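Indau Foley gripper kit with wrist camera: long-term review

Jun 16, 2020

The Foley is a gripper kit for light robot arms, sold by Indau as a boxed set with a wrist flange, a control module, a camera bracket and the finger parts. I bought mine in October at the list price of £2,481 and have run it on a bench cell in the Altesley workshop ever since. The arm is a Lurka, the smaller of the two models, bolted to a wooden bench. The controller's own counter stands at 3,243 closing cycles as I write, which is modest by factory standards but enough to show which parts of the kit hold up.

Contents and fitting

The box is packed in two layers. The flange and module are on top, with the finger parts, fasteners and a folded drawing beneath. The drawing is clear, though the torque values are printed in a type size that needed a magnifier. All screws are metric and the kit includes the hex keys. It does not include thread lock, and the drawing calls for it in two places.

Fitting took an afternoon. The mechanical side is quick: the flange located on the Lurka's dowels at the first attempt and there was no play once tightened. Wiring took longer. The signal lead is long enough for the arm fully extended, but only if it is routed on the inside of the elbow joint, and the manual shows it on the outside. I had it on the outside for a week before it started to pull at the connector. Indau has a corrected page on its support site, under a separate heading from the manual.

Control

Commands go over a plain serial link. There are nine of them and they do what the table says. Position, speed and force limit can each be set, and the gripper reports back its position and motor current. The position reading repeats well. The current reading is noisy at low speed and I would not use it to judge whether a soft part has been picked up. At medium speed it is usable after averaging.

The force limit has coarse steps. For machined blocks this does not matter. For thin plastic trays I wanted a setting between the lowest and the next one up, and had to get the same effect by limiting the closing position instead. It works, but each tray size then needs its own entry.

Start-up is slow. The module performs a homing move each time it is powered and ignores all commands until it has finished, with no status message to say so. My script now waits and then polls.

Camera bracket

The bracket takes a small board camera and holds it beside the wrist body, looking down along the fingers. It has one slot for tilt and none for distance, so the view is largely decided by the kit. The bracket is stiff, and after eight months the calibration has drifted very little - less than I see from the bench itself when the weather changes.

Focus is the first thing to sort out. I set mine on the work surface and accepted the loss nearer the lens.

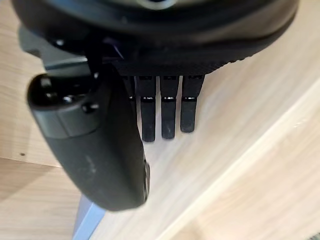

The amount of usable picture is my main complaint about the Foley. Indau's literature talks about a clear view of the work, and at full extension over an open bench that is a fair claim for the far side only. On the near side the large black finger comes down diagonally across the view, with its rounded tip slightly blurred, and the wrist housing takes up the whole top edge. Most of what is left is pale tabletop in the centre and to the right. I mask the finger and housing in software before doing any part detection, which is simple enough but costs a good share of the image. A longer bracket would help. Indau does not sell one, and my attempt at a printed spacer flexed too much to be kept.

Wear

The bearings show no play that I can measure. The finger surfaces pick up marks readily, and this has had no effect on grip so far. Fasteners have stayed tight apart from one on the camera bracket, which was one of the places where I had skipped the thread lock. Cleaning is a wipe with a dry cloth. The manual warns against solvents on the finger surfaces and I have kept to that.

Support

I have written to Indau twice. The first reply, about the cable route, came the next morning with a link. The second, asking for finer force steps, took nine days and said that the matter had been passed on. Spare finger parts are listed separately and were in stock when I looked. The control module is not listed as a spare.

Verdict

Good mechanics, a plain and dependable command set, a camera bracket that is stiff but badly placed. I would buy it again for handling rigid parts where the camera is only needed on the approach. For inspection at close range, fit a second camera on the bench and budget for it from the start. Anyone handling thin or soft items should ask Indau for the force table before ordering - it is not in the brochure.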